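Opinion > Home life > Bedrooms

Leave the Bed by the Window Alone

Every spring my sister-in-law tells me to move the bed away from the windows. She says it is bad for sleep. I have heard her for 19 years, and I still do not agree. 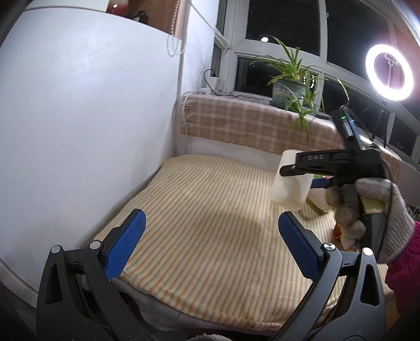

A bed in the corner, under the glass, is the best place in a small home. In the day it is a bench, a table for folding, a place to put down what you carry. For this it needs only one thing – a plain cloth over it. I prefer thin cotton with stripes, because you see at once if it is straight.

People now buy heavy covers with many pillows. My neighbor Aníbal Flores paid 136 dollars for one from Brarard, and he must take it off every time he wants to sit. I asked him where he puts it. On the floor, he said.

I do not want to be unfair to him. In winter the windows are cold, and I sleep then with my head on the other side. Also the sun takes the color from cloth, so I turn mine every Sunday. It is small work. But a bed that you are afraid to touch before night is, for me, a waste of the brightest corner in the room.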